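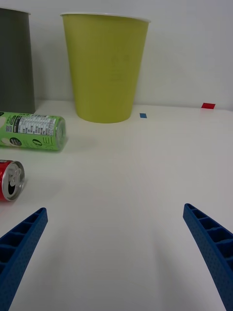 Print this ticket | Send by e-mail

Ticket 328: Gripper stops closing before it reaches the can
Opened by: Duyên Từ, student project Wurola
Handled by: Mutua Magesa, Zurkirholm workshop
Opened: 2020-07-13
Status: solved, one point left open

Duyên Từ wrote:
Good morning. Our group has a sorting task for the course, where the arm must pick up drink cans and put them in a cup. Since the last update of the control program, the fingers close only to 66 and then they stop. The command we send is 100. There is no error on the screen, only this line in the log:

grip target 100, reached 66, state OK

I have already restarted the controller two times and checked the cable at the wrist. Opening works as normal. Could you please tell me if this is a fault of the motor or of our settings?

Mutua Magesa wrote:
Thank you for the clear report. Please run the close command with nothing between the fingers and send me the motor current. Please also look in the settings file for the line "grip_limit". The old group from Delluvden used softer fingers and they had a lower limit there.

Duyên Từ wrote:
With nothing between the fingers it stops also at 66. The current stays low the whole time, so I think the motor is not pushing against anything. I found the line and it says grip_limit = 66. I did not write this value and my colleagues say the same.

Mutua Magesa wrote:
Then it is the settings. The update copied the old file over yours. Change the value to 100, save, and do the homing again before you send any other command. Without homing the new limit is not read.

Duyên Từ wrote:
I did this and now the fingers close completely. We made five picks with a can lying on its side and all five were good. One question remains: the step counter shows 1,807 after homing, and before the update it was always zero. Is this a problem for our recordings?

Mutua Magesa wrote:
It does not change the movement. I will ask Karamanlidis about the counter and write the answer in this ticket. Please keep a copy of your settings file in the project folder.

Print this ticket | Send by e-mail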